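Zilter Customer Help: Tumblers and Drinkware
Ticket subject: Grendham tumblers, pink one rocks and drips down the side
Opened: October 2021
Status: Closed by customer

Hi there! I bought a set of your Grendham plastic tumblers and I mostly love them, but I've been having trouble with the pink one and I'd like to sort it out before I buy a second set (I was planning on getting more in December, they'd make a nice gift).

So the problem is really two problems. First, the pink cup rocks. Not a lot, but if you put a finger on the rim and press you can feel it tip a hair and click back. Second, when I pour a cold drink into it from a bottle, I keep getting a dribble down the outside, and it's a dark drink so it shows up on everything. The blue and green cups don't do either of these things, or at least I thought so when I started writing this.

The order page says each cup holds 400 ml. I've never filled one that far, I usually stop at 300. 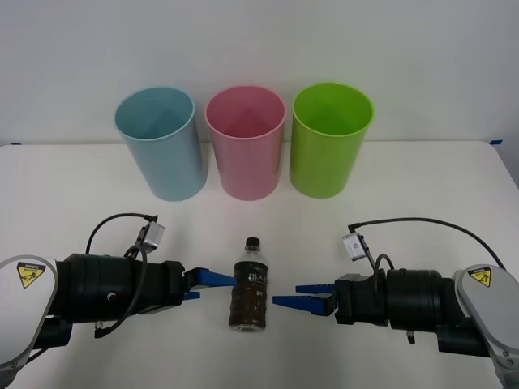
Light blue, pink and lime green tumblers, plus the bottle I pour from.

Your auto reply asked me to try a few things first, so I did, and I'm putting it all down as I go.

Try 1. Washed all three by hand with dish soap, dried them, put them back on the white table. Pink still rocks. I swapped it with the blue one in case the table was the trouble, and the blue one sat perfectly still in the same spot, so I don't think it's the table.

Try 2. Turned the pink cup over and ran my thumb around the bottom. There's a tiny bump on the base, like a leftover crumb of plastic from the mold. I checked the green one and it has the same bump but much flatter. The blue one is smooth.

Try 3. The drips. I poured the same amount into each cup, slowly, holding the bottle close to the rim. Pink dripped, and then green dripped too, which annoyed me because it ruined my theory! Then I held the bottle higher and more over the middle of the cup and got no drips from any of them.

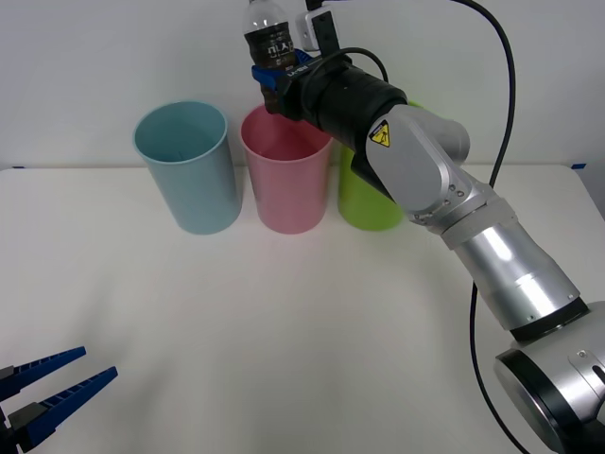
After that I went back to pouring low just to be sure, and yep, drips again, and this time on the blue one as well. So I'm taking that half of the complaint back. It's the neck of the bottle. The drink hangs on under the threads and runs off late, and if you're right up against the rim it lands on the outside of the cup. Sorry for blaming your cups.

The rocking is real though. Could you tell me if it's okay to sand the bump down, or will that void the 2 year guarantee? I don't want to send the whole set back over one cup.

Reply from Zilter Help
Thanks for all the detail. A small molding point on the base can be rubbed down with fine sandpaper and your guarantee still stands. If it keeps rocking after that, reply to this ticket and we'll mail a single pink cup, no return needed.

Customer update
Did it! I only had the Ferden sandpaper from the garage, so I used the finest sheet in the pack and went in little circles for a minute or so. Rinsed it, set it down, pressed the rim, nothing. It sits flat now. There's a dull patch on the bottom where I sanded but I can live with that. I gave the green one a quick rub too while I had the sheet out.

You can close this one. Do you sell the blue ones separately, by the way?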